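Home Recipes House Stuff About Contact

Learning to cook for one (again)

July
by Frøydis Nordin

So my youngest moved out at the start of the summer and I made a pot of chili the very next night. A full pot! I was still eating it five nights later, standing up, with a spoon, and by then I had gone right off beans.

For more than twenty years I cooked for four people, plus whichever kid from down the street had followed mine home. My hands just know those amounts. I reach for the big box of pasta and tip in the whole thing before my brain catches up. The other evening I made rice and had enough left over to feed a soccer team (I fried some of it with an egg, and that was the best thing I ate all week, so no regrets there).

What I've changed so far

First, I stopped buying the family packs of chicken. I know they're cheaper per pound, and it hurts me a little every time I walk past them, but I was freezing them in one giant lump and then chipping away at it with a butter knife. Now I get two thighs from the counter and cook them both, one for dinner and one for a sandwich.

Second, small pans. I dug out the little skillet I had in my first apartment in Ulville, back in 2000, and it's perfect. Onions for one person get lost in a twelve-inch pan and scorch before you can turn around.

I've also given up on the weekly menu. I kept one on the fridge for years, and the kids would cross things out and write "pizza" over them. These days I decide at 5:30 with the door of the fridge open, and some nights dinner is toast, cheese and a tomato. My mother would have had something to say about that!

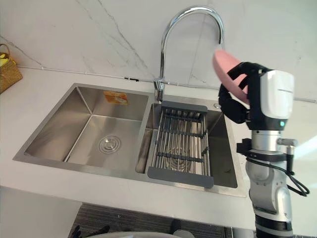 Dishes, or the lack of them

I thought I would love having less to wash, and I do, mostly. But I used to do a lot of my thinking at the sink, and the kids would tell me things while they dried that they'd never say across a table. Now it's one plate and one fork and I'm finished before the song on the radio ends. I've started calling my son while I wash up, with the phone propped against the fruit bowl. He's usually eating cereal for dinner. We don't discuss it.

My friend Tamer Chidiac has lived alone for ages and gave me his lentil soup recipe, which makes two bowls exactly. Half a cup of red lentils, one carrot, half an onion, cumin, lots of lemon at the end. I've made it three times now. I do add more garlic than he says to, sorry Tamer.

Next I want to figure out baking. A whole cake is a dangerous thing to have in the house with just me in it, so if you have a muffin recipe that makes four, please leave it in the comments.

Recent posts
The great freezer clear-out
60 minutes to a tidier pantry
What I packed for our trip to Qudah
Tomatoes on a very small balcony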